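Workshop notebook, October
Wheat paste trials, continued

Third batch of starch paste is on the bench and it is the best one yet. I'm writing this down while I still remember what I did, because the second batch was nearly as good and all I wrote for it was "less water??" which is no use to anyone.

Recipe as made: one part wheat starch to five parts water by volume, soaked overnight in the water, then cooked low in the heavy saucepan with constant stirring. It goes milky, then nothing happens for ages, then it grabs all at once and turns glassy. I kept it going well past the point where I would normally give up. 145 F on the thermometer when it started to thicken. After that I stopped checking and just stirred. Cooled with a lid on, pushed through the horsehair sieve, then again, then again. Three passes sounds fussy but the difference between two and three is huge. After the third it's like cold cream.

Brushed out on the Pulton lining paper it lies down beautifully. No grit, no drag, and you can still slide the sheet a good while after it goes on the board. I got a double-cut seam on the test panel that I can't find with my fingernail. Very happy with that!

Compare the Karagiannis ready-mixed, which I tried on the panel next to it. Good tack, quick, but it skins over in the bucket and I had to work faster than I like. There's a slight shine where it squeezed out at the seam and got wiped late. For a modern vinyl I'd use it without a second thought. For anything with a ground that marks, I want the starch.
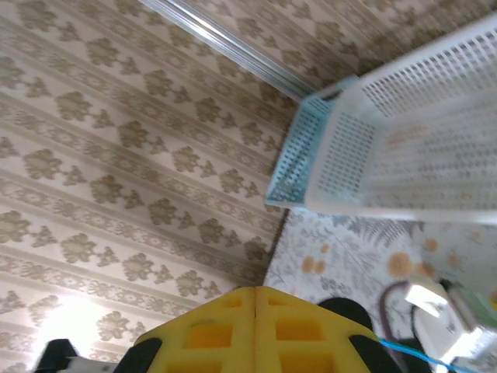 Which brings me to soaking times. I've been booking the paper the way I was first taught (paste, fold the ends to the middle, leave it, hang it) and never thought hard about how long "leave it" is. So I cut strips off the Wandemeo roll end, drew pencil lines across them 100 mm apart, pasted them all from the same bowl and let them sit for different times before measuring the gap again. The strips left longest had grown by up to 3 mm across the width. That's on one short strip! Put that across a full wall of drops and no wonder the pattern wanders by the time you reach the far corner.

So from now on: every drop gets the same soak, timed, with the kitchen timer and not by feel. Write the start time in pencil on the back of each length, up by the top edge. If the phone rings, the phone can wait.

The Wandemeo curls toward the printed side the moment paste touches it. Sponging the face very lightly first calms it down. I want to try that again with distilled water, as I think I can see a faint tide line on one of the strips, though it might be my lamp. Look at it in the morning by the window.

Trimming. New blade for every single cut on damp paper, no exceptions. I tore the edge on a perfectly good strip by trying to get one more pass from an old one. Blades are cheap and the roll is discontinued.

Idea for the sizing: dilute the same starch paste until it runs off the brush and use that as the size coat on bare plaster. Then it's the same material all the way through and it should come off with warm water and patience, which whoever strips it in forty years will thank us for. I did one small square on the offcut of plasterboard and one on the old lime sample. Both look fine so far. Needs a proper lift test before I trust it.

Atetti brush: the big one is shedding. I picked four or five bristles out of the last strip. Washed it, combed it, hung it bristles down. If it does it again it goes back to being the dusting brush. The smaller one is still wonderful – the belly holds so much paste that I only reload once per half drop, and it cleans up in cold water in no time.

Keeping: paste is in the glass jar at the back of the fridge, labeled, with a disc of parchment pressed onto the surface. Please don't tip it out, it isn't old custard. Last batch went sour sooner than the books say, so smell it before you use it. A watery layer on top is normal, just pour it off and sieve again.

To do next
Lift test on both sizing squares
Repeat soak strips with the paper turned the other way, to see if it grows lengthwise at all (I bet hardly)
Try a thinner paste, one to six, on the lining paper only
Order more starch, and get the unbleached if they have it
Find the good seam roller. It was in the drawer with the plumb bob and now there's only the plumb bob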